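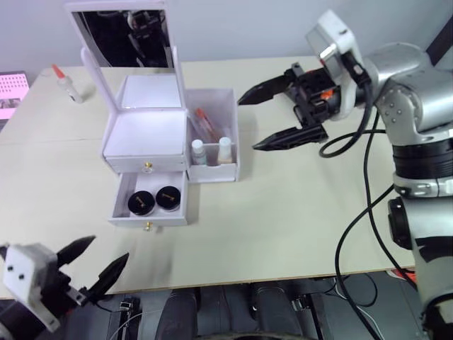 Wie lange sollte man bei einem Demotag an einer Station stehen bleiben?

So lange, bis man mindestens einen Fehlgriff und den Neustart danach gesehen hat. Ein gelungener Durchlauf sagt wenig, der hängt an der Anfangslage. Wie die Leute danach aufräumen, was sie von Hand zurückstellen und ab wo sie neu starten, steht in keinem Prospekt.

Start Einträge Geräte Protokolle Material Suche
Werkstattbuch > Besuche > Samonte, Vorführtag Cestcombe

November, Eintrag 41

Nachtrag vom Besuch bei Samonte in Cestcombe. Im Zug geschrieben, zu Hause nur halb sortiert. Wer für Marnness mitliest: wichtig sind die Abschnitte Schublade und Kabel, der Rest ist Beiwerk.

Angekommen 9:20, Einlass war schon durch. Namensschild, Schutzbrille, Schuhe hat keiner kontrolliert. Halle ist kleiner als gedacht. Vorn Stehtische und Kaffee, dahinter die Stationen hintereinander weg, ganz hinten die zweiarmige Zelle mit dem Kosmetikkasten. Bin gleich nach hinten, vorn wars voll. Gute Entscheidung, bis 10:00 fast alleine dort und konnte fragen.

Aufgabe an der Station: kleine Dinge in einen weißen Kasten mit Spiegeldeckel einräumen, Schubladen auf und zu, Sachen aus dem offenen Seitenfach wieder raus. Also Haushaltskram. Klingt harmlos, ist es aber nicht. Glatte weiße Teile vor hellem Tisch, heller Wand, dazu ein Spiegel, der das dunkle Zeug von gegenüber zurückwirft. Hätte ich uns nie so hingestellt. Auf Nachfrage: Absicht, mit matten Kisten hätten sie lange genug geübt.

Ferngesteuert vormittags, d.h. Bediener führt beide Arme, nachmittags dann die gelernte Strategie. Aufgenommen wird beides. Datensatz für den Kasten bis jetzt 300 Durchläufe, Ziel offen. Gesamtbestand am Standort haben sie mit 1599 angegeben, da sind aber die alten Steckaufgaben mit drin, also nicht direkt mit uns vergleichbar. Bitte nicht wieder als Vergleichszahl in die Folien übernehmen.

Schublade

Der interessante Teil. Knöpfe klein, rund, goldfarben, je einer vorn auf der Schublade. Parallelgreifer mit spitz zulaufenden Fingern, schwarz. Finger müssen links und rechts vom Knopf vorbei und dürfen dabei nicht an die Front stoßen, sonst schiebt man den ganzen Kasten nach hinten. Genau das ist im ersten Lauf passiert, den ich gesehen habe. Kasten rutscht ein Stück, Spiegel wackelt, Bediener bricht ab. Zurückgestellt nach Augenmaß, keine Markierung auf dem Tisch! Hab ich angesprochen. Antwort: die Lage soll streuen. Gut, verstehe ich fürs Training. Für die Auswertung würde ich trotzdem die Startlage mitschreiben, und wenn es nur ein Foto ist.

Zweiter Lauf sauber. Untere Schublade offen, drin die beiden schwarzen Dosen mit dem goldenen Emblem auf dem Deckel. Die stehen nicht exakt nebeneinander, eine etwas weiter vorn. Runde Deckel von oben greifen geht, wenn genug Platz zum Schubladenrand bleibt, bei der hinteren Ecke wird es eng. Der Bediener hat erst die vordere ein bisschen angeschubst und dann gegriffen. Kein Trick aus dem Handbuch, macht man von Hand genauso. Wird mitgelernt, hieß es, und dann schubst die Strategie nachmittags auch da, wo es gar nicht nötig ist. Habe ich gegen 14:30 selbst gesehen, lustig anzuschauen.

Schließen: mit der Fingerspitze gegen die Front drücken, nicht am Knopf. Haben wir in Uken ja umgekehrt gemacht und uns über den verkanteten Einschub geärgert. Sofort umstellen. Kostet nichts.

Offen geblieben: wie viel Kraft beim Ziehen. Zahl wollten sie nicht nennen bzw. wussten es nicht. Stromwerte werden aufgezeichnet, aber nicht ausgewertet. Schade drum, wär bei uns das Erste.

Seitenfach

Rechts am Kasten das hohe Fach, oben offen. Drin eine schlanke Tube mit roter Kappe, schräg angelehnt, davor zwei Fläschchen mit weißen Kappen. Reihenfolge beim Rausnehmen ist frei gelassen. Bediener nimmt meist die Fläschchen zuerst und kommt danach an die Tube besser ran. Wenn die Tube umfällt, liegt sie quer unten im Fach und keiner der Finger kommt mehr flach genug dran. Dann Abbruch, Hand rein, neu hinstellen. Abbrüche werden aufgehoben und extra markiert. Machen wir nicht, sollten wir.

Wände vom Fach sind leicht durchscheinend oder wirken jedenfalls so. Frage war, ob die Tiefenkamera damit klarkommt. Antwort ausweichend: für die Station laufe nur Farbe. Also keine Tiefe. Hätte man auch gleich sagen können.

Weiße Flasche mit orangener Spitze stand noch hinten auf dem Tisch, sieht aus wie eine Leimflasche. Habe ich nicht in einem Lauf gesehen, in dem sie angefasst wurde. Nicht gefragt, vergessen.

Spiegel

Deckel blieb bei allen Läufen hochgeklappt. Zuklappen ist wohl eine eigene Aufgabe, die kommt später. Mein Einwand: der Spiegel zeigt den Arm ein zweites Mal, dunkel und seitenverkehrt, und der bewegt sich natürlich mit. Ob das stört, haben sie einmal probiert, Spiegel abgeklebt, gleiche Strategie. Ergebnis war angeblich schlechter als mit Spiegel. Kann Zufall sein, kann sein dass die Strategie sich am Spiegelbild orientiert. Wäre ein hübscher kleiner Versuch für uns: offen, abgeklebt, gedreht, jeweils gleiche Anfangslage. Material: irgendein Kosmetikkasten, Klebefolie. Halber Tag.

Kabel

Hier lange gestanden. Am rechten Arm gehen die schwarzen Leitungen in Schlaufen vom Handgelenk weg, seitlich runter und über die Tischkante Richtung Boden. Frei, ohne Schlauch. Sieht unordentlich aus, läuft aber, solange der Arm von vorne rechts kommt. Sobald er weit nach links über den Kasten greift, spannt die Schlaufe und zieht am Handgelenk. Einmal ist die Leitung an der Kante hängen geblieben, der Arm hat kurz geruckt und ist weitergefahren. Kein Not-Halt. Fand ich nicht so toll, habe es aber für mich behalten, standen inzwischen zu viele Leute daneben.

Unser Schlauchpaket in Uken ist steifer, hängt dafür nirgends. Dafür verlieren wir am Handgelenk Drehwinkel. Mittelweg wäre: Schlaufe lassen wie dort, aber die Tischkante abrunden, Kantenschutz drauf, und einen losen Klettbinder auf halber Höhe. Probiere ich am kleinen Tisch aus, bevor jemand am großen schraubt. Bitte da solange nichts umverkabeln.

Handgelenkkamera

Weißer kastenförmiger Halter, Linse im schwarzen Feld, kleine Buchse für die Leitung. Gedruckt, sagten sie, Datei gibts auf Anfrage. Blickwinkel recht steil zu den Fingern hin. Vorteil: man sieht beide Spitzen immer. Nachteil: beim Griff ins Seitenfach verdeckt der Greifer selbst, was er gerade greifen soll, dann hilft nur die obere Kamera. Unsere sitzt flacher. Datei anfragen, einmal drucken, vergleichen. Schrauben passen vermutlich nicht, Adapter einplanen.

Finger

Öffnungsweite reicht für die Dosen, viel Luft ist nicht. Beim Annähern fahren sie grundsätzlich ganz auf, auch für die schlanke Tube. Mich hats erst gewundert, weil der breite Greifer dann neben dem Fach kaum Platz hat. Grund laut Bediener: Gewohnheit, Hebel ganz los lassen ist bequemer als halb. Da steckt also die Bequemlichkeit der Hand im Datensatz. Bei uns garantiert auch. Mal durchschauen, wie oft bei uns halb geöffnet angefahren wird.

Nachmittag

Ab 13:15 voll. Selber Kasten, Strategie allein, linker Arm wartet oft vor der Tischkante und tut lange nichts. Besucher fragten dauernd, ob der kaputt sei. Er kommt erst dazu, wenn der Kasten beim Ziehen gehalten werden muss, manchmal zu spät. Würde man bei der Aufnahme den Haltearm früher dazunehmen, wäre vermutlich der halbe Ärger mit dem Verrutschen weg. Das Einfachste von allem und ich bin erst auf der Rückfahrt drauf gekommen.

Licht war gleichmäßig hell, weiche Schatten, nichts blendet. Bei uns am Fenster ein ganz anderes Thema. Rollo bleibt ab jetzt unten, wenn aufgenommen wird, auch wenn es dann aussieht wie im Keller.

Selbst steuern durfte man auch, kurz. Obere Schublade auf, zu. Aufziehen beim dritten Versuch. Die Hebel gehen leichter als unsere, man überfährt schnell. Das Gefühl für den Kontakt kommt ausschließlich über die Augen, keine Rückmeldung in der Hand. Nach ein paar Minuten tat mir die Schulter weh, die Stühle sind zu hoch für die Auflage. Deren Bediener wechseln alle halbe Stunde. Übernehmen.

Zu tun

- Schublade schließen per Druck auf die Front, Ablauf in Uken ändern
- Startlage vor jedem Lauf als Foto ablegen
- Abbrüche behalten, eigene Markierung, Name dafür noch festlegen
- Kantenschutz und Klettbinder bestellen, nur kleiner Tisch
- Datei vom Kamerahalter bei Samonte anfragen
- Spiegelversuch für Marnness anmelden, braucht 2 Leute
- Haltearm früher einsetzen, erst mal zehn Läufe und dann anschaun
- Wechsel am Steuerplatz alle halbe Stunde, Zettel an die Tür

Prospekte liegen im Fach unter dem Oszilloskop. Der dicke ist nur Werbung, im dünnen steht hinten die Maßzeichnung vom Greifer. Fahrkarte noch nicht abgerechnet.

Nachtrag 18:40: Schrauben am Halter nachgeschlagen, passen doch. Adapter streichen.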